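Gramitz opens orders for the Rema soft-goods picking kit

Retrofit gripper and wrist camera package is aimed at returns desks, gift packers and small fulfillment shops

Gramitz today opened orders for Rema, a gripper and wrist camera kit that lets a small robot arm pick up, turn and hand off items that do not hold their shape. The kit ships in January and is sold direct and through Barnier, the company's distribution partner.

Rema is built for mixed bins where printed sheets, pouches, snack bags and small cartons lie together. The fingers close from the edge of an item and lift it clear of the floor of the work cell. The wrist camera stays on the item through the lift, and the control software picks the next grip from that view.

"Stiff boxes have been easy for years," said Amerley Mahama, product manager for Rema at Gramitz. "The work our customers still do by hand is the floppy stuff. It folds, it slides, and it looks different every time you put it down. We wanted a kit a shop could bolt on over a lunch break and leave running on that."

The kit includes the gripper, the wrist camera and bracket, a cable set, a mounting plate and a license for the Cao control software. It fits most tabletop arms with a standard tool flange. No changes to the customer's existing work cell are needed, though Gramitz recommends even overhead lighting and a floor surface that is not highly reflective.

During development the company ran Rema on a test set of 621 household and retail items, logging 3,606 picks. The items were chosen to vary in print, color and stiffness, and many were crumpled or folded before each run. The item list and the log are available to customers on request.

An early access group of 64 sites has been using the kit ahead of launch. Changes made after their feedback include a slimmer finger – the first version was too thick to get under flat items – and a simpler calibration step that one person can complete.

Rema is priced at $1,454 for the full kit. Spare finger sets are sold separately. Existing Cao license holders can buy the hardware alone and should contact their Barnier representative for a quote. Support is by phone and email, and the setup guide can be downloaded from the Gramitz website.
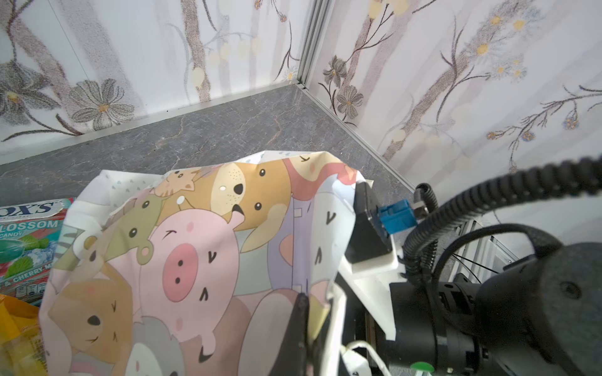
Gripper with wrist-mounted camera holding up a sheet with a cartoon animal print. Photo: Gramitz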